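The table that stayed

When Nerys Jarman moved into the flat above the old bakery she brought two suitcases, a kettle and a kitchen table she had been told, more than once, to leave behind. It had been her aunt Elfriede's, and before that it had stood in a schoolroom, or possibly a chapel hall, depending on which of the cousins you ask (and I did ask, at some length, over a very good lemon cake). The removal men charged her extra for it. She paid without a murmur.

I first sat at it one Tuesday in January, with the low sun coming in and the tea going cold while we talked, and I'm afraid I spent a good part of the afternoon looking down. Old wood does that to me. Most of us have been trained to want a surface with no history at all, wiped and uniform and the same from one end to the other, and then you meet a table like Nerys's and find yourself tracing the grain with a finger like a child following a river on a map. 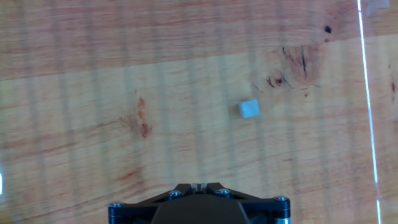 Knots, cracks and a rust-coloured streak in the honey-toned top, with a small blue-grey cube for company.

The marks all have their stories, naturally. Nerys is fondest of the knots, and she won't hear of having the cracks filled. A friend of hers, Rekha Lodhi, restores furniture from a lock-up by the canal and offered years ago to sand the whole thing back and start again. "I got as far as bringing the sander up the stairs," Rekha told me. "She made me lunch and I took it home again."

What she did allow was oil. Twice a year the table is cleared, washed with barely soapy water and left overnight, and in the morning on goes a thin coat, rubbed along the grain with an old pillowcase. A 500 ml tin lasts her ages. She does the edges last and then opens every window, whatever the weather, and goes out for the day.

It seats 6 if people are friendly, and they generally are. There have been christening teas on it, a great deal of marmalade, and one jigsaw of 1000 pieces that held up proper meals for most of a fortnight. Her niece Petronella learned to write her name there, pressing so hard that Nerys swears you can feel the P if you know where to put your thumb.

I put my thumb where she told me to. I think I felt it.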